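Slide (footwear)

A slide is a backless, open-toed shoe with one wide strap over the top of the foot. Slip on, slip off, no laces or buckle. Also called a slider, slide sandal, pool shoe or, loosely, a slipper. Differs from the flip-flop in having no post between the toes.

Contents
1 Parts
2 Sole and tread
3 Pairing and sorting
4 Care
5 Storage
6 See also

Parts
Two main parts, sole and strap. In moulded slides both are made in one go from the same foam, so no seam to split. In others the strap is a seperate piece, glued or stitched into the side of the sole. Strap may be flat, or built up in thick padded ribs, the ribbed sort being common on the chunky "cloud" type of house slide. Left and right differ less than in a proper shoe, which is where most mix-ups start.

Colours tend to be pale and plain. Off-white, grey, pink, sand. A household will often buy the same design in two colours so as to tell them apart at the door. 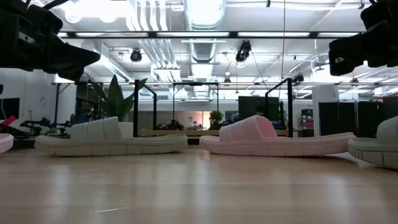
Sizing is loose. Many makers sell by double sizes, e.g. 5/6, and a foot between two sizes normally takes the larger. The Prekon size card, still used by some market sellers, lists house slides by foot length only and leaves out width altogether, a common cause of returns.

Sole and tread
Thick soles are usual in the chunky type. The side wall may carry blocks or ridges that are partly for looks. The underside does the real work: grooves running across the width, notches along the rim, sometimes a finer pattern in the middle where the weight sits. Wide grooves clear water better. Fine patterns clog sooner, with hair and grit mostly.

Wear shows first at the outer edge of the heel, then under the ball of the foot. Once the ridges there are level with the grooves the slide is no good on wet tile. Turn the shoe over and look, the top tells you nothing.

Pairing and sorting
Slides come apart from their partners easily. Usual method where there are several pairs: tip the lot out on a table, set in a row, sort by colour first, then by size (normally moulded into the sole), then left and right. The strap is the best guide to left and right, sloping down towards the outside of the foot in most designs. Not all. Some cheaper ones are the same both sides.

At the Mendirton baths, slides left behind are paired on a Saturday and kept on a numbered shelf. One season's tally was 187, odd ones included.
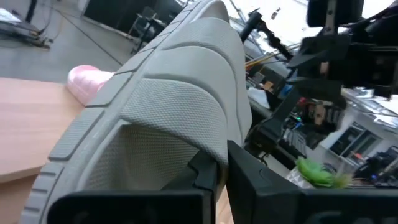 Care
Lukewarm water, washing-up liquid, old toothbrush for the grooves. Rinse the underside last. Dry away from radiators and out of strong sun, foam shrinks with heat and a shrunk slide does not come back. Pale grey and off-white mark quickest, esp. along the rim; pink tends to yellow or fade with sunlight. Bleach not advised, it makes the strap go stiff.

Machine washing is disputed. Venckus (see Household Footwear, 4th ed.) allows a cold wash in a net bag, no spin. Most care labels say hand wash only.

Storage
Flat, soles down, nothing heavy on top. Padded straps crease if stacked and the crease stays. Pairs can be stored heel to toe to save shelf width. Nedex racks, the sloping wire kind, hold 4 pairs a tier but the thin wires leave dents in soft soles over a winter, so a bit of card underneath is a good idea.

See also
Flip-flop
Clog
House slipper
Shoe rack

This artcle needs more sources. Catalogue ref. 2927.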